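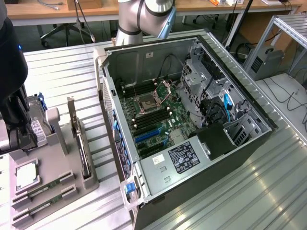
Birsen Baysal wrote to us after her first term that she had expected a school with desks and a bell, and found a big kitchen with a blackboard in it. We liked this very much and we have put it at the top of our page, as it explains the Sembiring Evening School better than we can do it ourselves.

About us

We are a small language school for adults in Drinach. We teach English to people who work in the day and have time only in the evening. Most of our learners came here from another country, as did most of our teachers. We think this is a help. A teacher who had to learn the word "although" at the age of thirty knows where it hurts.

How we began

The school was started by Mawar Liem and Jhosep Cuadros in two rooms above the Oltov bakery. In the first winter there were 16 learners and one heater. The lessons were free and the tea was paid by the teachers. When the bakery needed its rooms back, we moved to the old post office in Witeck Street, where we still are. The counter is now our library. You can borrow a book for as long as you need it, but please write your name in the green notebook.

Since the beginning, 1,175 people have finished at least one course with us. Some of them stayed for one term, to pass a driving theory test or to speak with the teacher of their child. Others are still coming, and we have stopped asking them why.

What we teach

There are four levels, from first words to advanced. Every group meets two evenings a week, from half past six to eight. We do not use one textbook for all. Larasati Menon, who leads the beginners' course, collects letters from the water company, labels from medicines and notices from the bus station, and the lessons are made from these. In the higher levels we read short stories and also write some.

We have also a conversation table, open to everybody, learners or not. The subject is decided on the evening. The longest discussion until now was about how to cook rice, and it was continued the next week.

For those who look for work there is a separate short course about job applications. You will write your CV, practise the telephone and have a pretended interview with Aiman Santoso, who is a very kind man but plays a strict manager quite well.

Our teachers

All our teachers have a teaching certificate, and all of them visit each other's lessons once in a term. After the visit they must say one thing they will steal. Mawar still teaches the advanced group. Jhosep does the timetable and the accounts, and teaches when somebody is ill.

Fees and places

A term costs the same for every level. If you cannot pay the whole sum at once, you can pay in parts – please speak with Jhosep before the first lesson, it takes five minutes and he will not ask for papers. The conversation table costs nothing.

Before you join a group, we will talk with you for a short time to find your level. There is no written test. New learners can begin in the first two weeks of each term. The summer term starts in June and the places for beginners go first.

Visit us

You are welcome to come and sit in a lesson before you decide. The entrance is at the side of the building, by the bicycle stand – the big front door does not open. Somebody is in the office from five o'clock on every evening when there are lessons.

This page was last changed on 06/05/2021.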